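4 Setting up the Dundosari bench scale

4.1 Before you start

This section covers placing, levelling, warming up and calibrating the scale. It applies to the Dundosari 4000, which has a maximum load of 4000 g. Owners of the smaller model should use the separate leaflet, as the keys are in a different order.

You will need the scale body, the pan support, the weighing pan, the mains adaptor and the calibration weight in its case. A soft dry cloth is useful. No tools are required.

CAUTION: Remove the red transport screw from the underside before connecting power. Switching on with the screw in place can strain the load cell. Damage of this type is not covered by the guarantee.

4.2 Choosing a position

The scale reads to a tenth of a gram and will respond to draughts, vibration and uneven heat. Place it on a firm surface that does not flex when leaned on. Keep it out of direct sunlight and away from radiators, fans and doors in regular use.

A surface can be tested with the scale itself. Switch on, press ZERO and lean lightly on the surface a hand's width from the pan. If the reading moves by more than two divisions and does not return, choose another position.

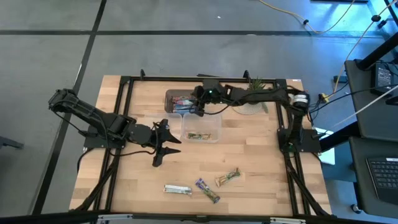 Leave a gap of at least 10 cm on all sides of the scale. The adaptor lead should lie slack and must not touch the pan. Where the lead runs over an edge, fix it with the clip supplied so that its weight does not pull on the socket.

Note: Rubber mats and cork tiles are not suitable under the scale. They compress slowly and cause the reading to drift for several hours.

4.3 Removing the transport screw

1. Turn the scale body upside down on the soft cloth. Do not rest it on the display.
2. Turn the red screw anticlockwise until it comes free.
3. Store the screw in the recess in the battery cover.
4. Turn the scale the right way up and lower it gently on to its feet.

Refit the screw whenever the scale is posted or carried in a vehicle. It is not needed when moving the scale within a room.

4.4 Fitting the pan

1. Lower the pan support on to the central post with the arrow facing the display.
2. Press down lightly at the centre until the support seats. There is no click.
3. Place the pan on the support and check that it can be turned freely.

If the pan rubs on the housing, lift it off and look for packing film around the post. Film left in this position is the most common cause of a reading that sticks.

4.5 Levelling

1. Look straight down at the bubble behind the display.
2. Turn the two front feet, one at a time, until the bubble is inside the inner ring. Turning a foot clockwise, seen from above, raises that corner.
3. Press lightly on each corner of the housing. If it rocks, lower the foot at the high corner and repeat step 2.

The rear feet are fixed. Do not pack them with paper or card.

4.6 Warming up

Connect the adaptor and switch on. The display shows all segments, then the software number, then 0.0 g. Leave the scale on with the pan empty for 30 minutes before calibrating. If it has come from a cold store or an unheated van, leave it for two hours.

The display may wander during this time. This is normal. Do not press ZERO repeatedly to correct it.

4.7 Calibrating

Use only the 2 kg weight supplied, or one of the same class. Handle the weight with the cloth.

1. Check that the pan is empty and the display is steady.
2. Hold CAL for five seconds until the display shows C-0.
3. Wait for C-2000.
4. Place the weight at the centre of the pan and take your hand away.
5. Wait for the long tone. The display shows PASS and then the weight in grams.
6. Remove the weight. The display should return to 0.0 g.

If FAIL is shown, check the level and repeat from step 1. After a third failure, stop and refer to section 9.

CAUTION: Switching off between steps 3 and 5 clears the stored values. The scale will not weigh until the whole procedure has been completed.

4.8 Checking the corners

1. Place any steady load of 1 kg or more at the centre of the pan and note the reading.
2. Move it halfway towards each corner in turn and note each reading.
3. Compare the figures. They should agree within 0.3 g.

As a guide, a jar reading 1249.0 g at the centre may read between 1248.7 g and 1249.3 g at the corners. A wider spread usually means that the pan support is not fully seated. Repeat 4.4, then 4.5.

4.9 Error codes seen during set-up

Err 1: Load on pan at switch-on. Clear the pan and restart.
Err 2: Load above maximum. Remove it at once.
Err 4: Supply voltage low. Check that the adaptor is the one supplied.
Err 239: Transport screw still fitted, or load cell not responding. Switch off and check the screw. If it has been removed, do not switch on again and contact the service desk.

There is no Err 3 on this model.

4.10 Recording the set-up

Write the serial number, the software number and the corner readings on the card inside the back cover. Trillislow service will ask for all three if the scale is returned. Postal enquiries should be marked for Cremilda Trindade at the service desk. Telephone enquiries are taken every weekday except Thursday.

Repeat 4.5 and 4.7 each time the scale is moved, and 4.8 once a year. Cleaning is covered in section 5.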